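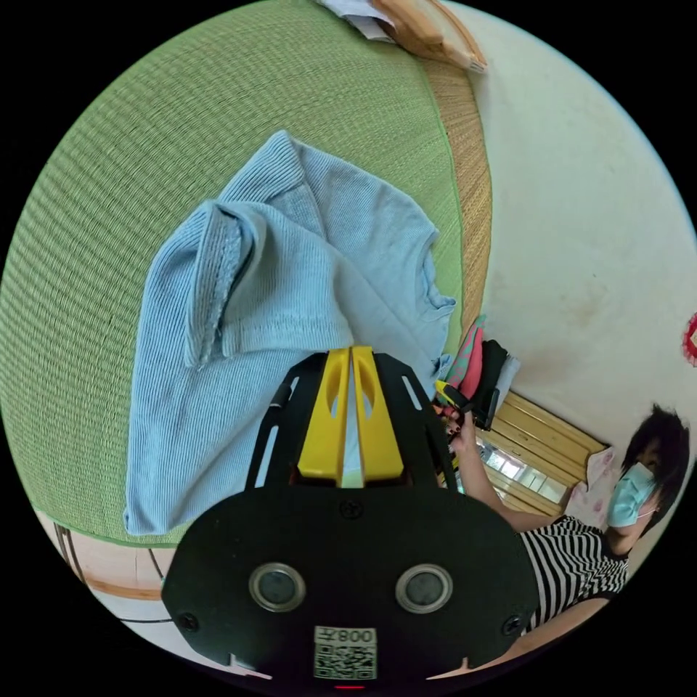

Clurkar Garment Folding Collection

Published by the Plokness Household Studies Unit
2022-05-08

Overview

The Clurkar Garment Folding Collection records the folding of everyday clothing in lived-in rooms. It forms part of the Kashyap programme on domestic tasks. It covers single garments laid out on a mat, a bed or a table, from the first spreading of the cloth to the finished fold. Laundering, ironing and putting away are outside its scope.

The collection holds 100 folding sessions. Of these, 95 are complete, and the remainder stop before the last fold. Incomplete sessions are kept in a separate folder and marked "partial" in the index.

Garments

Most of the garments are tops: T-shirts, vests, light jumpers and thin cardigans. Trousers and children's clothing make up the rest. Each entry in the index gives the garment type, main colour, fabric as felt by the person folding, sleeve length and collar type.

Ribbed and knitted tops are listed separately from woven shirts. A ribbed knit stretches when pulled and the sleeve edge tends to roll, so the same fold may look different from one session to the next. Light blue knit tops appear under "knit, short, round collar" where the sleeve and collar could be confirmed, and under "knit, other" where they could not.

Surfaces

The folding surface is entered as one of four values: mat, bed, table or floor. Woven mats are further described by the colour of the weave and of any border. A mat with green and straw-coloured sections is entered under both colours, with the larger section first. Joins and border strips are noted because a fold that crosses one seldom lies quite flat.

Rooms and other objects

Rooms were left as they were. Participants were not asked to clear the surface, and the index therefore includes a field named "also_present" for items that share it with the garment. A typical entry reads: wall clock, peach surround, gold face, lying on mat; folded white papers beneath. Items hanging on the walls, such as trousers or bags, are entered under "room" and are not counted as garments in the session.

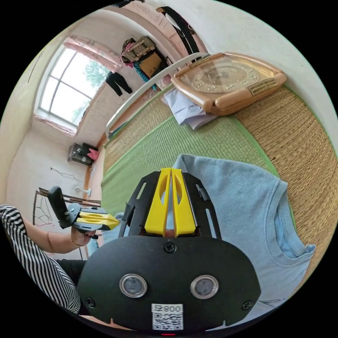
Folding stages

Each session is divided into stages, using the wording below.

1. Spread. The garment lies flat with the collar visible and no part doubled back.
2. First side. One sleeve or side edge is brought over the body of the garment.
3. Second side. The opposite edge is brought over to match.
4. Length. The hem is brought up towards the collar, once or twice.
5. Finish. Hands are withdrawn and the folded garment is left at rest.

A stage may be repeated. Where a sleeve springs back and is folded again, the second attempt is marked "2a" or "3a". Wrinkles left in the finished garment are not treated as errors.

Contents of the folder

index.csv: one line for each session
garments.csv: one line for each garment
stages.csv: start and end of every stage
partial/: incomplete sessions
notes/: remarks from the Prirkier reading group, in plain text

Known limitations

Adult tops are over-represented, and there are few heavy fabrics. Only 24 sessions use a bed. Colour names were chosen by eye in ordinary room light, and pale blue and pale grey have at times been confused. In 30 sessions part of the garment hangs over the edge of the surface, and the "Spread" stage should be read with care.

Corrections

Corrections to the index should quote the session number and the field concerned. Accepted changes are entered in the next issue, due in November.

Last updated: 2 revisions since first issue
Shares: 24 | Comments: 0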